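Keeping Time Underground: Optical Clocks Leave the Lab

By Frauke Rieger

An atomic clock counts the oscillations of light or microwaves tuned to a transition in an atom. The higher the frequency, the finer the division of time. Cesium clocks work in the microwave range. Optical clocks use visible or near-visible light, and their tick is faster by several orders of magnitude.

The difficulty is size. A laboratory optical clock needs a vacuum chamber, several lasers and a good deal of patience. The Vallero project set out to fit all of it into two equipment racks and run the result at Mirnasstead, a former salt mine with a stable temperature and very little vibration.

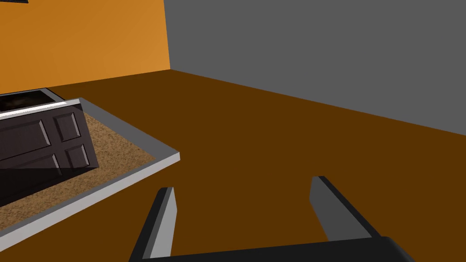
What the clock measures

General relativity says that a clock closer to a large mass runs slower. Near the surface of the Earth, one meter of height changes the rate by about one part in ten to the sixteenth. A clock that resolves this shift can be used as a height gauge. Geologists are interested because water, magma and rock all change the local gravity potential when they move.

The Mirnasstead unit holds its strontium atoms in a lattice of laser light. It sits 222 meters below the entrance and is linked by optical fiber to a second clock at the surface. The fiber adds noise of its own – mostly from temperature drift in the shaft – and a return signal is used to cancel it.

Seven months of data

The first campaign ran for seven months and ended in November. The lasers lost lock some 200 times in that period. Most of these faults were cleared by the control software, which was written at Ivov.
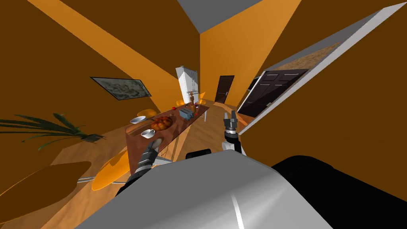
The longer gaps came from the cooling laser, whose mount crept slightly under load. Mühlbauer supplied a stiffer version, and the drift fell below what the team could detect.

Blackbody radiation remains the largest term in the error budget. The walls of the chamber give off heat, and that heat shifts the transition. A shield with better temperature control is being machined now. The second campaign will start once it has been fitted and the two clocks have been compared side by side at the surface.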